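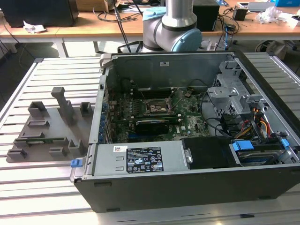 Hace 5 meses que vivo en Brandano y todavía no entiendo el autobús. En febrero el ayuntamiento cambió la línea de Mazza - ahora sale cada 140 minutos y ya no pasa por el mercado. Escribí una carta al concejal de transportes y me contestó con mucha educación que la decisión es provisional.

La petición de los vecinos tiene 336 firmas, pero hacen falta 1,000 para que el pleno la discuta. Yo firmé en la panadería. Si usted vive por la calle Skindo, la hoja está también en la farmacia, al lado de la caja.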